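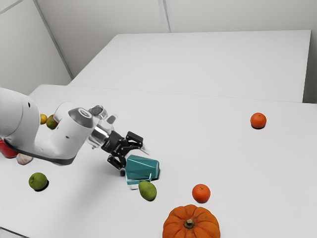

Rondeo Pour-Over Kettle: two months in

I bought the Rondeo after my old Okent started whistling in two keys. It cost $58, which is a lot for something whose job is to make water angry, but the spout is lovely and pours exactly where I point it, even before 7 a.m.

The handle stays cool. The lid does not, and it fits so tightly that refilling feels like opening a paint can. Mine also beeps when it boils, when it stops boiling, and once on a Monday for reasons of its own.

Ritbridge sells a plainer one for $48 with a looser lid and no beep. My sister has it and is very calm in the mornings.

I'm keeping mine for the spout. Four stars, and I'd give back one of the beeps if they'd let me.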